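Against the sealed-for-life label

Furniture retailers in this country may print "sealed for life" on a swing tag without saying what the sealer is. I think the phrase should go, and a coating schedule should take its place.

A clear finish on timber is a consumable. Its service life depends on film thickness, ultraviolet exposure and whatever the household wipes it down with. None of these appears on the tag. When I bought a Breltholm dining table, the care card ran to 21 words, 10 of them about the warranty.

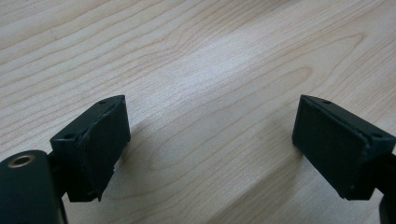 A schedule would need three entries: coating type, recoat interval and a compatible product for repairs. Lorna Dizon, who refinishes for a living, tells me most of her labour goes into identifying the old coating — time the owner pays for and the maker could have saved with one printed line.

The usual objection is that buyers will not read it. Most won't. The refinisher will, and so will the second owner. Paint tins already carry this information, and the colour of the label has not suffered.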